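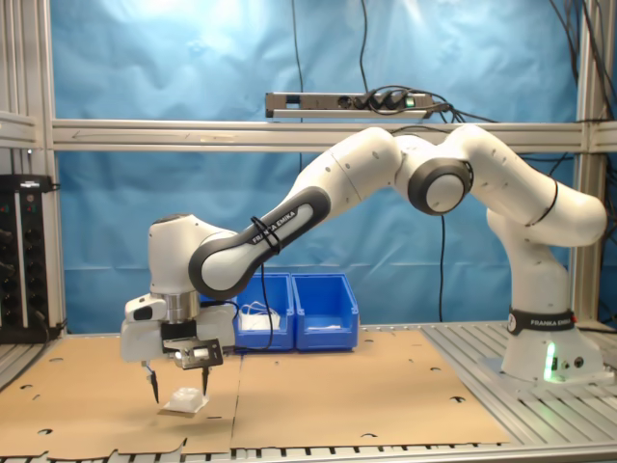
I bought the Nudell hall bench in February, when every pair of boots in the house was living in a heap behind the front door. It's a storage bench with a hinged seat, sold in white oak or maple, and it costs $439 before shipping. I paid with my own money and have no arrangement with Mulder, the company that makes it, unless you count the three catalogs they've mailed me so far.

My standards for hall furniture are modest. I want to sit on it, put shoes in it and stop thinking about it. The Nudell does the first very well and the second fairly well. The third has been a work in progress.

## Ordering it

The website offers eleven stains, and on my screen six of them are the same brown. I ordered samples. They came in an envelope with no labels, so I had to call, and I ended up describing browns over the phone to a patient man named Hadi Hamdan. We agreed that mine was probably "Harvest." It was! The bench arrived on a Wednesday, one day ahead of the quote, and the driver carried it up the porch steps without being asked.

The listing says "arrives fully assembled." The legs are in a separate bag. I suppose a bench without legs is technically an assembled box, and I'd have let it go if they had included the wrench.

## How it's built

Once I'd borrowed a wrench from my neighbor Iñaki Gallardo, things improved a lot. The box is solid wood all around, with real dovetails at the front corners. The back corners are screwed, with plugs over the screws, and you'd have to pull it away from the wall to care. The bottom panel is plywood, which is fine by me. Boots don't know the difference.

It weighs more than it looks. Plan on two people, or one person and some language.

The seat is 30 inches long at the listed size, and this is where I'd tell you to get out a tape measure before you order. Thirty inches is one adult. It's one adult and a grocery bag if they like each other. The photos on the Mulder site show a couple sitting side by side and laughing, and I now understand that they were very small or very newly married. There's a wider version, but it costs enough more that I stopped reading.
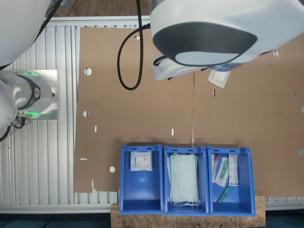
The lid is on a soft-close hinge, and it's a good one. You let go, it thinks it over, and it lowers itself with a sort of sigh. My sister Nuria (Nuria Rivas, who has opinions about hinges and a twelve-year-old to protect from them) dropped it from every angle she could think of and couldn't get it to slam. What it won't do is stay halfway. It's either all the way up or on its way down, so if you like to rummage with both hands, you'll be rummaging with the lid resting on your head.

## The finish

"Harvest" is a warm mid brown with a low sheen. It has taken wet gloves, a leaking umbrella and a mug I shouldn't have put there, and it wiped clean each time. The inside of the box is unfinished. Mulder says that lets the wood breathe. It also lets it absorb salt, and by the end of the first month there was a pale tide line along the bottom that I've decided to call patina. Put a tray in on day one. I use a cheap boot tray, trimmed to fit with kitchen scissors that will never be the same.

One stain complaint: the underside of the lid is a shade lighter than the top. You only notice with it open. I notice daily.

## Compared with what else I looked at

I came close to buying the Brallau entry bench, which is cheaper and has a cushion. I sat on one in a store. The cushion slides, and so did I. The Griler is handsome, has slatted sides for airflow and holds hardly anything, so it would suit a household with one pair of shoes between them. I also considered an old church pew from a barn sale outside town. It was longer, prettier and cheaper than all of these and wouldn't go around the corner in my hallway. I still think about it.

## Customer service

One leg bracket came bent. I emailed a picture and heard back the same afternoon, and the new bracket showed up later that week along with a second one, a touch-up pen and another catalog. The touch-up pen was in the wrong brown. I kept it anyway.

## Who should buy it

Anyone with a narrow hall, a tray and a wrench. If you need seating for a family getting out the door at 8 a.m., go wider or get hooks. I'd give it four stars out of five, with the missing star going to the legs.
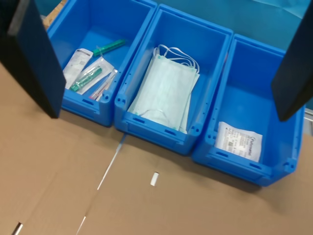
*Three blue storage bins side by side on corrugated cardboard.*

**Update:** the hinge screws needed a quarter turn after a few weeks of use. Iñaki has asked for his wrench back, so do this before yours does.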